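Section 4: Creating and Verifying an Artist Profile

This section applies to account holders who maintain public profiles in the Kaltier music directory. Read it in full before entering any biographical details. Profiles imported from Meretico must also be checked against these steps.

4.1 Entering basic details

1. Sign in and select New Profile from the Artists menu.
2. Enter the performing name exactly as it appears on the artist's releases. For a performer who uses a single name, such as Tang, leave the Family Name field blank.
3. Enter the place of birth and the year the artist's first recording was released.
4. Add the biography. The limit is 496 characters, including spaces.
5. Select Save Draft.

Note: Drafts are not visible to the public. A draft may be edited by two account holders, but not at the same time.
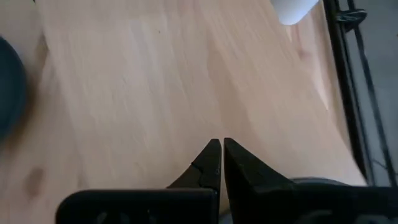
Pale board on a wooden tabletop.

4.2 Relationship and family details

1. Open the Personal tab.
2. Set Relationship Status to Not Stated unless the artist has made a public statement on the matter.
3. If a status is entered, paste the source into the Reference field — an interview, a label notice or the artist's own page.
4. Leave the names of children out of the profile.

Caution: Do not enter "possibly single" or similar wording. Unsourced entries are removed at review and the profile returns to draft.

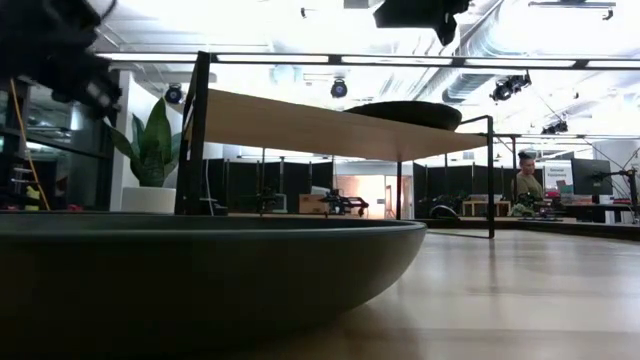
Rullarell wrote in the user comments that the Reference field had rejected a radio interview with no web page, and asked whether the station and program name would be enough. They are accepted. Select Broadcast as the source type and enter the station, the program and the date it went to air.

4.3 Submitting for review

1. Select Check Profile. Fields needing attention are marked in red.
2. Correct each marked field and save again.
3. Select Submit. The profile is locked until the review is finished.

Caution: Withdrawing a profile during review cancels the request. A new request must then be made from step 1 of this part.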